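Home | News | Features | Reviews | Archive

Print this article | E-mail to a friend

The paperwork robot that wants your desk job first

Jondley says its new service can learn any office chore by watching. The price is clear. The rest takes some digging.

The sales deck from Jondley runs to 40 slides, and the word "effortless" turns up early. The company rents out a two-armed desk robot called the Ackermann, along with a training service that is supposed to teach it the small, dull jobs that fill an office day: straightening a stack, pulling one page out of a pile, moving forms from one tray to another. The customer pays $581 a month for the robot and another $167 for each task it learns.

It is the second number that deserves attention. A robot that needs to be taught is only as good as its lessons, and the lessons come from people. Jondley's method is to record first-person video of office workers handling paper, then use the recordings to train the software that drives the arms. The customer can supply the footage or pay Jondley to collect it. Either way, somebody has to sit at a desk and shuffle.

I went to see the shuffling at the company's training office in Indale, on a high floor with a long wall of windows. I had expected something closer to a lab. What Jondley has is desks, fabric dividers, black office chairs and a great deal of blank white paper. The instructions for the session were short: mess up the pile, lift a sheet, put it back, repeat. A good session, the company says, yields 500 usable clips. It would not say how many clips get thrown out. 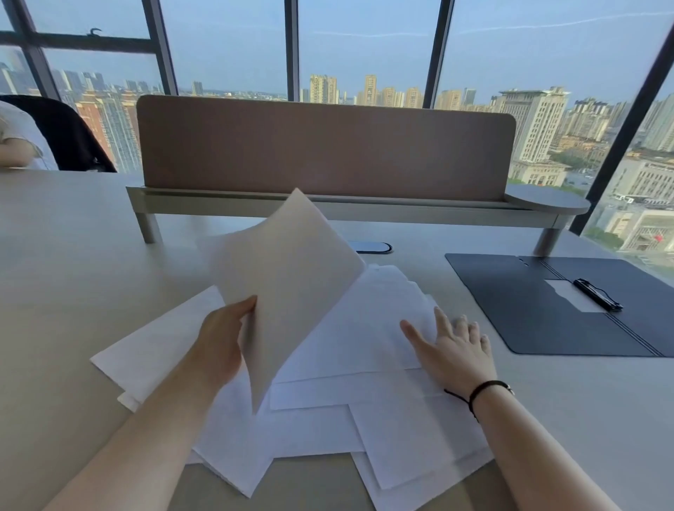 What the hands know

Watch a person do this for a few minutes and the trouble becomes plain. One hand holds the pile down while the other picks up a sheet, and the sheet bends as it rises. Paper slides. Two pages cling together, and a person feels it and rubs them apart without looking. None of that feeling makes it into a video. Jondley's answer is that the Ackermann has pressure pads in its fingertips and works out the rest from what it sees. Maybe so, but the pads weren't part of the recording session I watched, and the link between the two was explained to me mostly with arrows on a slide.

Then there is the matter of whose paper. The sheets in Indale are blank. The sheets in a real office have staples, coffee rings, folded corners and a sticky note that falls off at the worst moment. Jondley lists "clean, single-weight, unbound stock" under operating conditions, on a page near the back of the contract. Anyone who has opened a filing cabinet will know how much of its contents that rules out.

The demo and the day after

The finished robot did better than I thought it would, I'll give it that. In the demo room it squared up a loose stack and set it in a tray, slowly, and it did so again when asked. When I fanned the sheets wider than the operator had, it stopped and waited for help. The operator called this a safety feature. It may well be, but a temp who stopped every time the pile looked unfamiliar would not last until lunch.

Jondley's one public customer is Rultavholm, a records storage firm that has had an Ackermann on trial since December. Rultavholm told me the robot is "useful on quiet mornings" and declined to say whether it would keep the machine once the trial ends. The firm has not cut any staff. One employee now spends part of the day preparing paper for the robot - removing clips, flattening corners - a job that didn't exist before.

Should you sign?

If your office handles identical clean forms all day, ask for a trial and bring your own paper to it. Insist on your worst folder, too. Ask who owns the footage of your workers' hands and how long it is kept, as the standard contract is vague on both. And get the task fee in writing: under the current terms, "sort by date" and "sort by name" are billed as two tasks.

Jondley promises an update that will handle stapled pages. It has no release date.

Contact us | Copyright, all rights reserved | Back to top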